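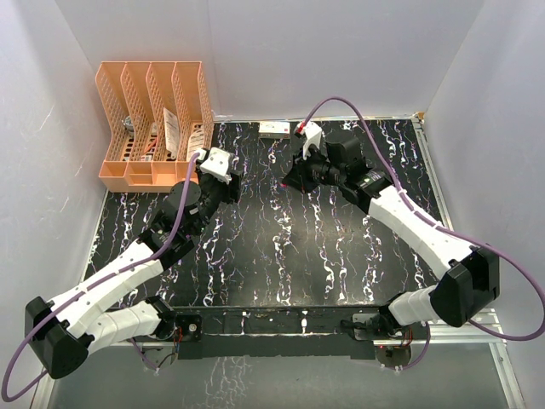
Page last changed: Apr 13, 2024

Kostalon Users' Board > Arms and Teaching > Collecting demos for small-item sorting

Thread: Two arms, one organiser, how much mess do you allow?

jovel_bench
Finally got the Jovel bench to a point where I enjoy sitting down at it! Two arms, black top, peach organiser at the back left, and the job is picking small boxes and packets up off the table and putting them into the tall compartments. Iddrisu Osei wrote the task sheet and I do most of the driving.

What I'd love to hear about is starting positions. At the moment I put the item down wherever my hand lands, drive the episode, save, put the next one down. The white box near the back wall is a favourite of mine for this because either arm could fairly go for it, and I've been letting whoever is driving choose. Is that daft? I've got a target of 3,000 episodes and I'd rather hear it now than at the end.

tinplate_moth
Not daft but you'll regret the "either arm" part. If half your examples go left and half go right from the same spot, the policy learns to dither. We had one that sent both arms halfway and parked them there looking at each other. Pick a rule. Right of the organiser, right arm. Done.

Snædís Mikkelsen
Disagree with moth, a bit. It depends on what you train. The older setup we had would average the two and go nowhere, yes. The one we run now copes with two ways of doing a thing perfectly well, so long as each episode commits early. What ruins it is the driver who starts with the left, changes their mind and finishes with the right. Throw those out and keep the rest.

tinplate_moth
"Copes perfectly well" is doing a lot of work there. Copes on how many items?

Snædís Mikkelsen
Boxes and flat packets, mostly. I'll give you that I haven't tried it on anything round.

jovel_bench
This is brilliant, thank you both. I looked back through yesterday's lot and I do change my mind, more than I'd have guessed. There's a sort of hover where both grippers are over the table and you can nearly hear me thinking.

kwofie_lad
The hover is your real problem imo. A still arm is an example too! If every episode opens with a long wait, you are teaching it to wait. We trim the front of every episode at Kwofie, up to the first proper movement.

Also, question about the organiser. Do you start with it empty or part filled?

jovel_bench
Part filled, and I love that bit. There's a thin white package leaning against a divider, another one lying at a slant in the far right compartment, and a few little things in the others. I thought it was closer to real life than a clean one. The slanting dividers make it fun as well, because a packet hardly ever settles the same way.

kwofie_lad
Good. Keep doing that, but move them about between episodes. If that tall white one always leans in the third compartment, you'll get a policy that thinks the third compartment is the one with the tall white thing in it, and it will be lost the day you take it out.

zulport_annie
Can I ask about the tabletop? Those white and lavender veins are lovely but doesn't a pale packet vanish against them? We went to plain matt grey at Zulport for that reason.

Iddrisu Osei
I chose it, so blame me. A plain table gives you a nice score on a plain table. I wanted pale things on a busy surface from day one. There is a soft patch of glare near the middle too, and I've asked for plenty of starts inside it.

zulport_annie
Fair, though I'd still want a plain batch first to see that the basics work. Otherwise when it misses you can't tell whether it was the grip or the eyes.

Iddrisu Osei
That I can't argue with. We'll do a short plain batch in August when the spare top is free.

tinplate_moth
One more nag, then I'll stop. Cable loops. Yours swing out wide past the elbows on both sides, and mine did the same. Check them at full reach with the arm low before you do a long run. I lost an afternoon to one that tugged just enough to spoil every far-corner pick, and I only spotted it when I played the episodes back.

jovel_bench
Will do! So the plan for the next batch: commit to an arm before moving, trim the waiting, shuffle what's in the organiser every time. I'm keeping the arm choice open for now and tagging each episode left or right, so if Snædís is wrong I can split them afterwards.

Snædís Mikkelsen
Tagging is a good idea. Tag the item as well while you're there, it takes no time and you can't easily add it later.

tinplate_moth
Put me down for "told you so" when it dithers. Do post how it goes though, I'd like to see the left and right numbers side by side.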